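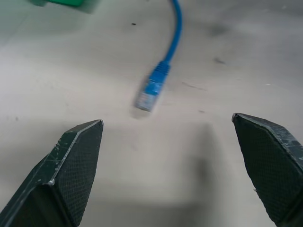 Strings, Pedals and a Very Patient Dog

Blog > Gear > Acoustic

Posted in May by Bindu Iyengar

Print this post | E-mail this post

So I finally changed the strings on the Varghese. If you've been reading for a while you know this is a bigger deal than it should be, because I am the kind of person who will happily spend an entire evening reading about strings and then play the dead ones for another month. My brother-in-law Ajith Mudaliar picked the guitar up after dinner, played one G chord, and asked me if it was "supposed to sound like that." Rude! But fair.

I'd been using the same light gauge phosphor bronze set forever, mostly out of habit. It's what was on the guitar when I bought it, and the guy at the store handed me the same kind the next time, and that was that. This time I wanted to try something a little warmer. The Varghese is a bright guitar (spruce top, maple back and sides, very chimey) and when I play with a pick it can get kind of harsh, especially in our front room with the wood floor and no curtains. I keep meaning to buy curtains.

I ordered a set of Girnora 80/20s by mistake, which are brighter, and then a set of their silk and steels on purpose. The silk and steels are what I put on. They feel floppy at first. I kept bending notes sharp without meaning to, and anything with a hard strum sounded like I was playing rubber bands. By the next evening I'd gotten used to it and now I really like them for fingerpicking. The bass is rounder and the squeak when I shift up the neck is a lot quieter. I don't love them for strumming. If you mostly play campfire songs with a heavy pick I'd stick with what you have.

Also, a word about bridge pins. I lost one. It popped out, hit the floor, and rolled under the piano, and the dog got there before me. She gave it back after some negotiation involving cheese. It has a little dent in it now but it still holds the string fine.

The pickup problem

The other thing I've been messing with is the pickup. I play out maybe once a month, usually at the open mic at Turkthorpe, and plugged in I have always sounded like a banjo in a shoebox. It's an under-saddle pickup that came with the guitar, and it has that quacky sound on the high strings that drives me up the wall. I figured I'd need to replace the whole thing. I'd gone as far as pricing it out!

Then I got talking to Raghavendra Namboodiri, who does the sound there, and he said to bring the guitar in early, around when they unlock, and plug in before anybody else showed up. We spent a good while on it. First he had me turn the treble on the guitar way down, a lot further than I'd ever dared, and bring the volume up close to full. Then he pulled out some of the upper mids on the board. He swept a knob back and forth until it sounded horrible, said "there it is," and cut right there. I felt a bit silly for having lived with it all this time.

He also talked me into borrowing his little preamp box, a Rundska, the older one with the chipped knobs. It has a notch filter for feedback and a blend knob I haven't figured out yet. With that in line the low strings stopped booming whenever I stepped near the monitor. I want one now. I found one used for $81, and another for $69 from a seller who wrote "works mostly" in the listing, so I think I'll be paying the extra twelve dollars.

How it went

I played 4 songs and the first one was shaky, as always. My hands get cold when I'm nervous and I rushed the intro so badly that I had to repeat a section just to find the words. The second was better. The third was the new one in DADGAD, which is where the silk and steels were lovely, all those droning low strings just hanging there under the melody. Annapurna Lobo was sitting near the front and told me afterward that she could hear every note of the bass line for once. I'm going to be living on that for weeks.

The last song I played in standard, so there was a long awkward retune in the middle of the set while I told the world's least interesting story about parking. Soft strings take a bit longer to settle after you move them around, so put all your altered tuning songs together, or bring a second guitar if you have one. I don't, and my husband would like it kept that way.

Sota Maruyama went on after me with a 12-string and was wonderful and never seemed to tune at all. I have no idea how he does it. I asked and he just shrugged.

What's next

I still want to try a soundhole pickup, one of the magnetic ones, just to compare. Raghavendra thinks it'll sound too electric for what I play. He may be right, but the one I have my eye on clips in without any drilling, so I can take it right back out again. If anybody reading this has used one with silk and steel strings, tell me how it went! I've read that the wound strings can come through a little weak, and I'd love to hear from somebody who's tried it in a room.

In the meantime I'm practicing 15 minutes a night with a metronome, which I hate, on that intro I keep rushing. The dog leaves the room when it starts clicking.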